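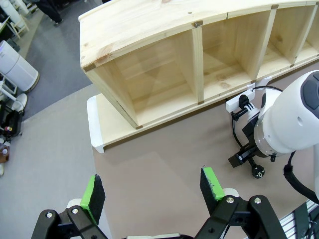
Texto: Brândușa Neagu

Fui à oficina partilhada da Nutholm na tarde de portas abertas, 21/06/2026. A entrada custa 2 euros e dá para ficar até fechar. Quem me recebeu foi Joar Wikström, que trata da parte dos robôs e fala português devagar mas bem.

O trabalho do dia era uma estante de pinho por acabar, pousada de costas na mesa, com dois braços brancos virados para ela. O projeto chama-se Gestetti e quer pôr os braços a ajudar na montagem de móveis simples. Nayeli Flores escreve o programa. Disse-me que a madeira dá mais trabalho do que o metal - cada tábua vem um pouco diferente e os nós baralham a visão.

Os dedos de uma das garras têm almofadas pretas com uma tira verde na borda. Perguntei se não marcam o pinho. Joar respondeu que depende da força e que ainda andam a acertar isso.

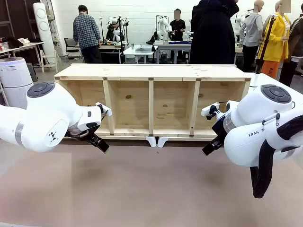 Os dois braços e a estante de pinho na oficina da Nutholm.

A sala é grande, de paredes brancas, e serve para mais coisas: há manequins vestidos de um lado e bancadas cheias do outro. A quota mensal é de 70 euros, com armário. Para usar os braços é preciso fazer antes uma formação, e a próxima é em novembro. Deixei o meu nome na lista.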